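**Orlow Family Day Pass: Bradeditz Miniature Railway and Gardens**

The Orlow pass is the ticket we recommend to families who want to spend a whole day in Bradeditz. It covers the miniature railway, the rose garden, the small aquarium and the boat on Lake Lamar. You pay one time at the gate and after this you can enter each attraction as often as you like until closing.

**What is included**

- Unlimited rides on the railway (the line is 650 metres long and has 2 stations)
- Entry to the rose garden and the aquarium
- One return trip by boat for each person on the pass
- A paper map with the picnic places marked in colour

The pass costs 47 dollars and is valid for two adults and up to three children under the age of 14. Strollers travel free on the boat, but on the train they must be folded. Dogs are welcome in the garden on a leash. They are not permitted in the aquarium.

**The railway**

The train leaves from Śliwiński Station, near the main parking lot. It goes slowly past the fish ponds, then through a short tunnel, and the children usually ask to go again before it has stopped. In the middle of the day the line-up can be long, so we advise you to ride first and see the garden later. Grown-ups must sit with their knees a little to the side.

**The boat**

The boat has a roof but the sides are open, so please bring a jacket also in summer. The crossing takes twenty minutes in each direction. On the far shore there is a kiosk with sandwiches, ice cream and quite good coffee. In October the boat runs only in the afternoon, and in strong wind it does not run at all. When this happens, you can exchange the boat trip for a second visit to the aquarium on another day.

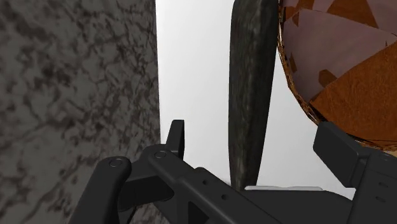
We bought the pass for my parents and our two kids, and the train alone was worth it. The boat was full at noon, so we had to wait for the next one. I would book the boat time right at the gate. – Visitor review

**How to buy**

Passes are sold at the main gate and at the kiosk in Śliwiński Station. Please quote item number 341 if you order by telephone. Unused passes can be returned within two weeks of purchase.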